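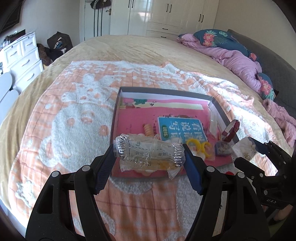

이멜 내구레이스 보고 온 이야기

이멜(Imell) 서킷에 다녀온 지 좀 됐는데 이제야 적는다. 블로그에 레이스 관전기를 쓰는 것은 작년 카트 대회 이후 처음이다.

이멜은 한 바퀴가 2549미터다. 국제 규격 서킷에 익숙한 사람에게는 짧게 느껴질 것이다. 직선이라고 할 만한 구간은 피트 앞 하나뿐이고, 나머지는 계속 돌아나간다. 대신 관중석에서 코스의 절반 이상이 보인다. 텔레비전 중계로만 레이스를 보던 사람이라면 이런 곳에 한 번 가 보는 것도 괜찮다. 차가 언덕 뒤로 사라졌다가 생각보다 빨리 다시 나타난다.

숙소는 옆 마을 지멜(Jimell)에 잡았다. 이름이 비슷해서 버스를 탈 때마다 확인해야 했다. 첫날은 결국 반대 방향 버스를 탔고, 연습 주행의 앞부분을 놓쳤다. 기사에게 다시 물어서 돌아오는 데 한 시간 가까이 걸렸다. 다음에 가는 사람은 정류장 이름의 첫 글자를 꼭 볼 것.

경기는 네 시간짜리 내구레이스였다. 출전 차량은 21대. 소형 투어링카가 대부분이고, 뒤쪽 그리드에 개인 참가자들의 오래된 해치백이 섞여 있었다. 클래스가 두 개로 나뉘어 있는데 번호판 색으로만 구분하기 때문에 처음 30분은 누가 누구와 싸우는지 잘 몰랐다. 입구에서 파는 프로그램 책자를 사면 해결되는 문제인데 나는 사지 않았다. 나중에 옆자리 분이 잠깐 빌려줬다.

내가 보러 간 팀은 시케이라(Siqueira)다. 몇 년 전부터 결과를 찾아보던 작은 팀이고, 드라이버는 빌햐울무르 룬드(Vilhjálmur Lund)와 벤트 라데포게드(Bent Ladefoged) 두 명이다. 룬드가 빠르고 라데포게드가 안정적이라는 평이 많은데, 기록표를 보면 두 사람의 평균 랩타임은 거의 차이가 없다. 룬드는 가장 빠른 랩과 가장 느린 랩의 간격이 크다. 나는 예전부터 라데포게드 쪽을 더 좋게 봤다. 내구레이스에서는 그런 드라이버가 있어야 차가 끝까지 간다.

예선은 룬드가 맡아 여섯 번째 자리를 땄다. 마지막 랩에서 더 줄일 수 있었는데 앞에 느린 차가 있었다. 손을 들어 항의하는 것이 관중석에서도 보였다. 느린 차 쪽도 자기 어택 랩이었던 것 같으니 딱히 잘못한 사람은 없다고 생각한다.

결승 출발도 룬드였다. 첫 코너에서 두 대를 안쪽으로 제치고 네 번째로 올라왔다. 여기까지는 좋았다. 문제는 첫 번째 피트스톱이었다. 급유 후 운전석에 라데포게드가 앉았는데 벨트를 채우는 데 시간이 너무 걸렸다. 두 사람의 체격 차이가 커서 벨트 길이를 매번 다시 맞춰야 한다고 한다. 정비 인원 한 명이 창문으로 상체를 거의 다 넣고 작업하는 동안 세 대가 지나갔다. 시트 삽입물을 따로 쓰는 팀도 있던데 시케이라는 그냥 쿠션 하나를 뺐다 끼웠다 하는 방식이었다. 예산 때문인지 드라이버들이 그쪽을 원하는지는 모르겠다.

라데포게드의 스틴트는 보는 입장에서는 심심했다. 순위를 하나씩 되찾았는데 화려한 추월은 없었다. 앞차가 타이어가 닳아서 밖으로 밀리면 안쪽으로 들어가고, 다시 간격을 벌리고, 그다음 차를 따라붙는 식이다. 3번 코너에서 항상 같은 지점에 브레이크등이 켜졌다. 나는 이 구간이 가장 좋았다. 같이 간 동생은 이때 소시지를 사러 갔다가 한참 있다 왔다.

타이어 이야기를 조금 하자면, 이번 시즌부터 이 대회는 브루스테티(Brustetti) 단일 공급으로 바뀌었다. 작년까지는 각자 골라 쓸 수 있었다. 개인 참가자들은 비용이 줄어서 찬성하는 쪽이 많고, 상위 팀은 불만이 있는 모양이다. 내가 본 바로는 초반 그립은 충분한데 스틴트 후반에 앞바퀴가 급하게 떨어진다. 특히 전륜구동 차들이 고생했다. 오른쪽으로 도는 긴 코너에서 앞이 안 들어가서 연석 바깥까지 나가는 차를 여러 번 봤다. 그래도 모두 같은 조건이니 관리 잘하는 드라이버가 이득을 본다. 나는 단일 공급에 찬성한다. 다만 주말에 쓸 수 있는 세트 수는 하나쯤 늘려도 될 것 같다.

세 시간이 지났을 무렵 비가 조금 왔다. 우산을 펼 정도는 아니고 안경에 점이 찍히는 정도였다. 몇 팀이 레인타이어로 바꾸러 들어왔는데 노면이 금방 말라서 손해만 봤다. 시케이라는 그대로 달렸다. 이때 세 번째까지 올라갔고, 두 번째 차와는 한동안 같은 화면에 잡힐 만큼 가까웠다.

마지막 스틴트는 다시 룬드. 이번에는 벨트가 빨리 채워졌다. 그런데 종료를 앞두고 마지막 코너에서 백마커와 가볍게 부딪혀 왼쪽 앞 펜더가 타이어에 닿기 시작했다. 연기가 조금 났고 오렌지볼 깃발이 나오지 않을까 걱정했는데 다행히 나오지 않았다. 속도를 줄여서 달리다가 한 대에 따라잡혀 결국 네 번째로 들어왔다. 포디움은 놓쳤다.

경기가 끝나고 패독이 개방되어 들어가 봤다. 입장권만 있으면 추가 요금 없이 들어갈 수 있다. 이 점은 큰 대회에서는 기대하기 어렵다. 관중은 장내 방송에 따르면 약 400명이었으니 줄을 설 일도 없었다. 시케이라 차고 앞에서는 찌그러진 펜더를 떼어 내는 중이었다. 라데포게드는 접이식 의자에 앉아 수박을 먹고 있었고, 사인을 부탁했더니 손을 닦고 해 줬다. 네 번째도 괜찮은 결과라고 말을 건넸더니 점수로는 괜찮다고 짧게 대답했다. 룬드는 심사실에 불려 갔는지 보이지 않았다. 접촉 건은 나중에 공식 결과를 보니 레이싱 인시던트로 처리됐고 벌칙은 없었다.

관전하러 갈 사람을 위해 몇 가지 적어 둔다.

자리는 3번 코너 바깥쪽 경사면이 제일 좋다. 지정석이 아니라서 돗자리를 깔면 된다. 그늘이 전혀 없으니 모자는 필요하다. 피트 맞은편 관중석은 지붕이 있지만 앞 기둥 때문에 출발 장면이 잘 안 보인다.

귀마개는 가져가는 것이 좋다. 소형차라고 안심했는데 직관 머플러를 단 차가 몇 대 있어서 저녁까지 귀가 멍했다.

매점은 한 곳이고 카드가 안 될 때가 있다. 커피는 맛이 없다. 소시지는 먹을 만하다고 동생이 그랬다.

지멜로 돌아가는 마지막 버스는 경기 종료 후 한참 여유가 있지만, 패독까지 보고 나오면 빠듯하다. 우리는 뛰어서 탔다.

다음 라운드는 이동 거리가 멀어서 직접 가지는 못하고 온라인 타이밍만 켜 놓을 생각이다. 시케이라는 펜더와 함께 왼쪽 서스펜션 암도 교체한다고 팀 공지에 올라왔다. 벨트 문제를 어떻게 할지는 공지에 없었다.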